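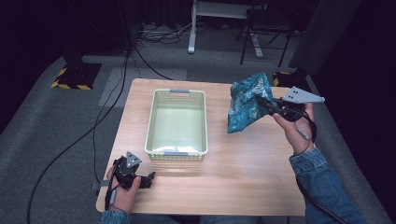 Windell Opens Laundry Helpline for People Who Were Never Taught

March 15, 2024 - Windell, the neighborhood laundromat chain, today launched a free phone line for adults who have been washing everything on warm and hoping for the best.

The service, called Tresach, takes calls and texts until midnight. It covers sorting, stains, shrunken sweaters and the meaning of the small triangle on the tag. During a trial last August it handled 2,000 calls, 120 of them concerning a single red sock.

"We expected questions about silk," said Elsa Nyberg, head of customer service at Windell. "We got a man asking if the dryer has a filter. He had owned it for 29 years. We stayed on the line with him."

Callers are not asked to give their names, a policy that proved popular during the trial. Staff are trained to remain calm when they hear the words "wool" and "boiled" together.

Windell will also print a folding guide, written by Yeison Alvarado and Cúc Phùng, who disagreed on fitted sheets. The guide includes both methods. Alvarado's takes 2 pages.

Tresach is free in all Windell locations and by phone. Printed guides can be picked up at the counter, next to the lost socks.

Press contact: Uyên Trương, Windell Communications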